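**Zesumar, 02/11/2021**

Zesumar has completed the refit of its tabletop booths, replacing the plain wall panels with printed wallpaper panels and adding hanging baskets for small goods. The work covers eight booths and was carried out in January by the in-house workshop under Tharushi Sheikh. The booths came back into use one at a time as they were finished.

The booths are used for sorting and putting away small household items. Each one is an open box built from aluminum rail, with a white tabletop as its floor and walls on three sides. The front stays open. The frames were supplied by Van Acker when the room was first set up and have been kept. The tabletops have also been kept, as wear was judged to be cosmetic.

The wall panels were the main reason for the refit. The old ones were plain and pale, and in the workshop's view they gave too little difference between wall and table. Items placed at the rear of the table were hard to judge for distance, in particular white and clear ones. A patterned wall gives the eye something to measure against. The table was left plain so that the items themselves remain easy to pick out.

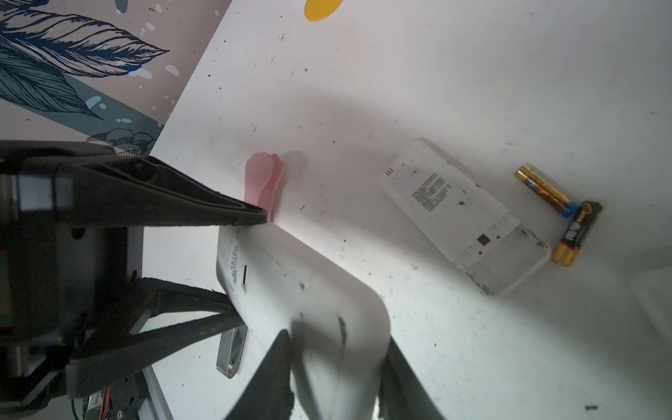
Small, soft and see-through items are the hardest group to handle on a white surface, and they were used for most of the checks after the refit. The workshop looked at how clearly the edge of an item could be made out against the table, and how far its shadow helped. White housings and phone-sized devices were included in the same checks. Sheikh's report notes that the shadow is often easier to find than the item, and it recommends that the room lights stay in their present position for that reason.

The wallpaper is a winter design from Gruvley. It shows bullfinches with red breasts on gray-blue branches, with brownish-red pine cones, dark leaves and white flecks of snow on a pale pinkish ground. Several designs were considered, including a small repeating check and a plain mid-gray. The check was rejected after a short trial because every part of the wall looked like every other part. With the bird design, the corners and side walls can be told apart at a glance, and staff have already started to use the print for directions ("under the pine cone", "left of the big bird").

The paper was mounted on flat panels in the workshop before the panels went into the frames. Each panel was cut, papered, rolled flat and left overnight under weight. The edges were trimmed with a fresh blade and then set between the rails, so that the cut edge is held and does not lift. No attempt was made to match the pattern across corners. Pieter Declercq, who did most of the cutting, estimated that matching would have used up another roll per booth, and the budget did not allow for it.

Glare is the one open point. The finished surface has a slight sheen, and at certain angles the room lights show up on the panels as a bright patch that washes out part of the print. 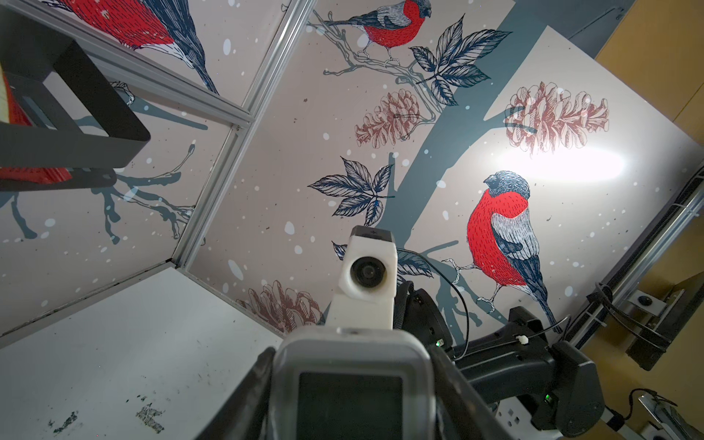

Three remedies have been put forward: a matte clear coat, a diffuser under the ceiling lights, or turning the affected booths a few degrees. The clear coat has been tested on an offcut. It cut the shine but darkened the pale ground slightly, and a second offcut has been prepared with a thinner coat. The diffuser would serve all of the booths at once and is the more costly choice. Turning the booths costs nothing, but it would narrow the walkway along the window side, where 500 mm is the least the site rules allow. A decision will follow when the second offcut has dried and been compared under the same lights.

The baskets are the second part of the refit. Until now all items in a booth stood or lay on the table, and anything not in use had to be taken out. Wall storage leaves more of the surface clear and gives each session a place to put things away to. Two kinds are in use, both ordinary wire goods from the Osell range:

- a white mesh basket with compartments, fixed to the left wall at an angle, for small loose items that should be kept apart
- a black wire basket, hung from the crossbar on the back wall, for bags and other bulky, light packages

The crossbar is a length of the same aluminum used for the frame. It runs across the back wall and is fixed at both ends, so the basket can be moved sideways or lifted off for cleaning. Its height was set by trial. Mounted higher, the basket was awkward to reach over; mounted lower, it took up room needed for standing items at the rear of the table. The angle of the white basket was also found by trial – set level, the front compartments hid the ones behind.

Load is limited by agreement to light goods. A snack bag, a sponge or a folded cloth is acceptable in the hanging basket. Jars, full bottles and tools are to stay on the table or go back to the shelves outside the booth.

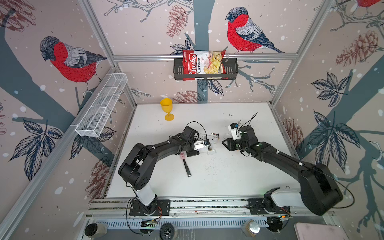 Stemmed items such as plastic wine glasses are not to be hung or laid in either basket. They stand on the table, upright, with clear space on all sides. The rule comes from the first week of use, when stems were repeatedly caught in the mesh. Plastic glasses are used throughout, and strong colors are preferred over clear ones when new stock is bought.

Snack bags are kept with their label side facing out where possible. This makes it quicker to check the contents of the basket against the session sheet, and bags are swapped for new ones when the corners begin to split. Opened packages are not kept in the booths.

Total material cost for the refit was 1,990 euros, covering wallpaper, panels, crossbars, baskets and fixings. Labor was not booked separately. The largest single item was the paper, followed by the panels. The baskets were a minor cost, and a few spares have been placed in the workshop store.

Seven of the booths have the full layout described here. The last has the wallpaper and the crossbar but is waiting for its white basket, which was delivered with a bent corner and has been sent back. The booth is in normal use in the meantime, with small loose items kept in a tray on the table.

Cleaning instructions have been changed to suit the new walls. The panels are to be wiped with a dry or barely damp cloth, working away from the rails. Spray cleaner must not be used on the paper or near its edges. The tabletops may be cleaned as before. Baskets are to be emptied and lifted down once a month, and the hooks checked for play before they go back up.

Remarks on glare, basket height or loose panel edges should be passed to Tharushi Sheikh at the workshop, with the booth number and the position of the fault on the wall. Requests for extra wallpaper offcuts go to Pieter Declercq. A small stock is held for repairs, and the remainder is free to take.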